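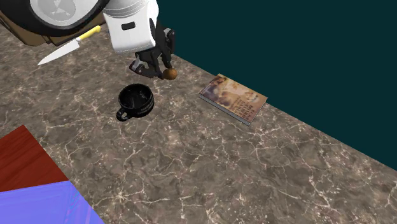 Faux marble is mostly glaze and patience, and last week we only got as far as the glaze, so these notes pick up with veins. Almost everybody paints them too dark, too even and too lonely. By lonely I mean one long lightning bolt going corner to corner with nothing touching it. Look at the counter at the top of the page: the cream veins are thin, they branch, they run into each other, and the whole thing ends up as a cracked-looking network. There's one spot near the bottom where several meet in a bright star. I love a star like that! Put one in your board, maybe two if the board is big, and then leave it alone.

Before you touch a brush

Your base coat should have been drying since last class. Run your palm over it. If it drags, give it a light pass with the fine paper and wipe it down with the tack cloth (not a damp rag, which raises the grain on the cheaper boards). Those of you who used the Prokarar primer will find it a bit chalky. It's fine, just don't scrub at it.

You'll need your glaze, a small sea sponge, a liner brush, the soft wide blending brush, a feather if you have one, and a plate for your colors. I'll have spare sponges but please don't all count on them.

The ground

We're doing a warm gray-brown this time, so mix taupe first, then a gray, then a muted brown. Keep them as separate puddles. If you stir them all together on the plate you get one color, and one color is what makes a faux finish look like a painted shelf. Dab them on in patches with the sponge, turning your wrist every time so you don't stamp the same shape over and over. Let the patches overlap. While it's all still open, go over it with the blending brush, barely touching, in different directions.

Then the part people skip: a tiny bit of pink. I mean a really tiny bit, thinned way down, in a few places only. You shouldn't notice it until you go looking for it. If your neighbor says "oh, pink," you've used too much, so sponge some off.

The glaze I've been using, Zanetti, stays workable long enough for two passes if the room isn't too warm. On a hot day, work half the board at a time and keep the join ragged.

Veins

Hold the liner brush way back at the end of the handle. It feels awful. You want it to wobble a little, and the more control you have, the more your veins will look like a road map. Push and roll the brush between your fingers as you go, and let it skip. My old teacher, Gyula Somogyi, used to make us do this with the wrong hand for the whole first hour, and I complained the entire time, and my veins got better.

Start with your main drift, meaning the general direction things are heading. Put in a few veins that mostly follow it, then connect them with shorter ones. Where two meet, don't make a neat X. Shift one a little so it arrives at an angle and leaves at a different one. The shapes between the veins should all be different sizes, and if you see a row of matching diamonds forming, break one up.

Use off-white for the veins, with a drop of the taupe in it. Straight white out of the tube sits on top of everything and glares at you. Soften most of the veins with the blending brush while they're wet and leave a few sharp, so some look deep and some look close to the surface.

If it goes wrong

Muddy: you blended too long. Let it dry, then sponge a thin layer of your lightest color back over the worst bits.

Too busy: glaze over the whole board with thinned taupe, let it set up, and repaint only the veins you liked.

Fingerprints: we all have them. Turn them into patches.

For next time

Finish the veins at home and let the board dry flat, face up, somewhere the cat can't get at it. Bring it on 7/17/20 along with your varnish. We'll do 5 thin coats with sanding in between, and I'd like everyone to get at least two on before we leave. Please also bring a practice card with nothing but veins on it — fill both sides, as badly as you like.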